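Merel bin-picking kit: evaluation and comments

O_Peixoto
Our department has completed its review of the Merel kit supplied by Gromovby. The package includes the picking software, a calibration routine and 22 hours of remote support. It does not include an arm. We are prepared to answer questions from institutions considering a purchase.

stukness_lab
Thank you for posting. Could you state the price and the number of trials?

O_Peixoto
The quoted price was $1,505 per seat. We logged 106 picks and recorded 3 dropped parts.

ocampo_integration
I must disagree with any conclusion drawn from that figure. Our office tested the same kit, and it performed poorly on clear and shiny items. A drop count does not include picks that the software declined to attempt.

O_Peixoto
That objection is fair, and declined picks were logged separately. Our bins are bare metal, and the mixed set includes a toy block, a black block and a clear round cup.

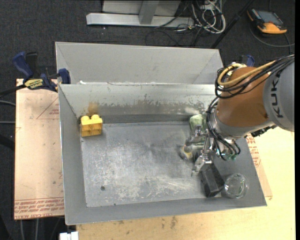
The supplier advises lining the bin with a matte sheet. We elected to test without one, as our users would be unlikely to keep a liner in place. I will request permission to release the full log.

ocampo_integration
Please do. Until then, our office will not recommend the kit for transparent parts.

stukness_lab
We would also like to see the log. Does the support period begin at delivery or at first calibration?

O_Peixoto
At delivery, under our agreement.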